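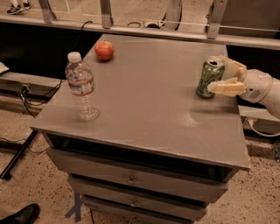 The man from Jadholm wanted 400 dollars to find water on my brother's land, and he wanted it before he got out of the truck.

"Cash," he said. "The card thing is broken."

I said I bet it was. My brother kicked my ankle. He had already paid a real driller to go down 130 feet and come up with dust, and he was at the stage where a man will listen to anybody with a stick.

Onni Laitinen didn't even have a stick. He had two bent pieces of coat hanger with the paper still on one of them, from a dry cleaner called Kivness. He was maybe seventy, with clean boots. I noticed the boots. A person who walks fields for a living ought to have some field on him.

"How often are you right?" I asked.

"Most of the time."

"And who keeps track of that?"

"People call if I'm wrong," he said.

"Do they get their money back?"

He looked at my brother. "Is she going to come with us?"

I was. I had driven in from Corrigan that morning for exactly this. We went along the fence, Laitinen in front with the wires held out at his waist, my brother behind him stepping where he stepped, as if it mattered. I kept off to the side and watched his wrists. I had read up on it. The wrists tip a little, the wires swing, and the fellow swears on his mother he did nothing.

The wires swung by the old pear tree. His wrists had tipped. I said so.

"They do that," he said. "How else would the wires move?"

I had no answer ready, having expected him to deny it.

He scraped an X in the dirt with his heel and told us to go down ninety, maybe more. I pointed out that the ground dipped there and that the grass was greener than anywhere else on the place, and that I could have picked that spot from the road with my eyes half shut.

"Then why didn't you?" my brother said.

It was the first thing he had said in an hour, and he was looking at me when he said it. His neck had gone red. He had been hauling water since October in a tank that leaked. I had known about the tank. I had sent him an article.

Laitinen folded the money into his shirt and asked if we knew a Young-sook Ryu, over past the grain elevator. She was his next stop. My brother drew him a map on the back of a feed bill, a much better map than the trip called for, with the bridge on it and both of the dogs.

When the truck was gone I walked back to the pear tree alone. I had one of my own hangers from the car, and I bent it over my knee and broke it in two, and it took a while because it was good wire. I held the pieces out the way he had. I felt like a fool. I kept my wrists as stiff as I could and walked at the X.

Nothing moved. I backed up and tried it again, slower, from the fence side.

"Well?" my brother called from the porch.

"Nothing," I said.

"So am I calling the driller or not?"

I looked at the grass some more. It was awfully green.

"Call him," I said. "But get the price in writing."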